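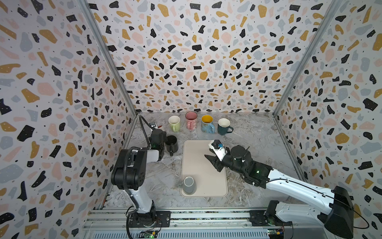
Clakemgate Forums > Software > Planning and Control
Thread: Ladport keeps swapping arms halfway through a mug task

lorena_d
Posted Thursday, April 5, 2018

Hi all! I've been fighting with Ladport's arm assignment for a while now and I'd love some fresh eyes. I have two arms facing each other across a tray, and the job is to get mugs onto the tray. Each arm has a wrist camera, plus there's a fixed one looking down at the table. Gronel finds the mugs, I turn the handles into grasp candidates, and Ladport picks which arm goes.

My problem is the picking. The cost is basically distance from gripper to grasp, recomputed every planning cycle, so for a mug near the middle the left arm starts moving, the estimate jiggles a tiny bit, and suddenly the right arm is cheaper. Left stops, right starts, jiggle, and back we go. I watched it do this 13 times in a row before I hit stop (I was kind of impressed?).

I've tried smoothing the poses. It helps a little but then everything feels laggy. Ideas?

jpereyra
Don't smooth the poses, lock the assignment! Once an arm has committed to a mug it keeps that mug until it finishes or fails. Two lines of code. We did that at Escobedo and never looked at it again.

ekhaemba
I'd push back on the hard lock. If the committed arm has a bad grasp you're stuck waiting for the timeout, and with Ladport's default that's 30 seconds of staring at a parked arm. Put a switching penalty in the cost instead. The other arm has to be better by a real margin before it can take over. Same effect for jitter, and you can still hand off when it matters.

jpereyra
Sure, and then you get to tune the penalty forever. I like my evenings.

lorena_d
Ha, ok, trying the penalty first and keeping the lock in my back pocket. I should've said what the layouts are like too. They're mixed on purpose, so the handle-side logic can't assume anything:

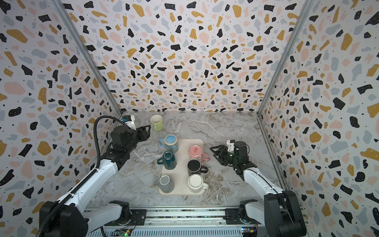
Some upright, some upside down, handles out to both sides.

The handle direction matters a lot more than I expected. On that one, the pink, black and white mugs have handles on the right and the teal one points left, so you'd think the assignment would be easy, and yet Ladport sent the left arm across for the white one because the body center was a hair closer. It never looks at the handle until after the arm is picked!

prakasht
Well there's your bug, at least half of it. Score the grasps and not the mugs. Make a flat list of (arm, grasp) pairs, throw out whatever isn't reachable, then take the cheapest. The arm choice just falls out of that.

ekhaemba
+1 to Prakash. Still keep the penalty though.

nelida_i
Can I ask about the see-through blue mug in the back? What does Gronel give you for it? Mine returns garbage depth on anything translucent, and if the pose is hopping all over the place then no assignment rule is going to save you.

lorena_d
Ugh, yes, it's the worst one. I've been leaning on the wrist view for it. Let me post one, it's a tricky view with another mug lying on its side too:
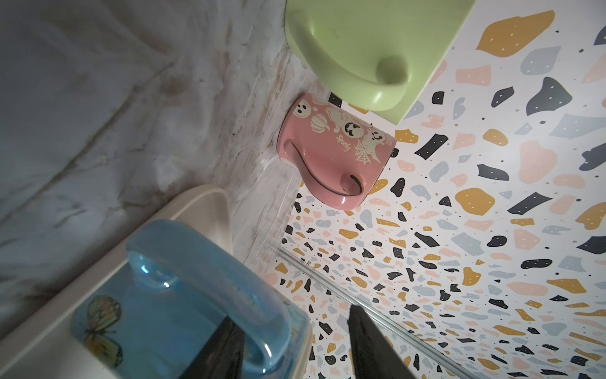
Page 2 of 3

nelida_i
Oh wow, ok. Look at the handle on the blue one, it's all white highlights, and part of your left finger shows right through the glass. I bet Gronel is hanging onto the finger edge and calling it mug. Do you mask the gripper before segmentation?

lorena_d
I do not mask the gripper. Going to go lie down for a minute.

prakasht
You have the joint states and the finger mesh, so render the mask and grow it a bit. Up to 3 pixels was plenty for me.

jpereyra
Masking will eat the handle whenever the finger is behind it, just so you know. I'd rather drop the frame if the overlap gets big and use the last good pose.

nelida_i
Last good pose is fine until something bumps the mug. I'd mask and live with the hole, the rest of the rim is enough for a fit.

jpereyra
Depends on the mug. We're not going to agree on this one.

ekhaemba
What about the pink one on its side, does your grasp generator even cover that? The stock Ladport one takes upright and inverted and that's it.

lorena_d
It doesn't, and it fails quietly, you just get an empty candidate list. I wrote a sideways template in November and never merged it because the approach angle kept putting the wrist camera bracket into the table. I'll dig out the branch.

Current plan: flat list of arm/grasp pairs like Prakash said, Esther's penalty on top, gripper mask before Gronel. Joaquín, your lock is going in behind a flag so I can run both on the same layouts. Will post the logs in the thread once I have them.

jpereyra
Post the timings too please, with the lock on and off.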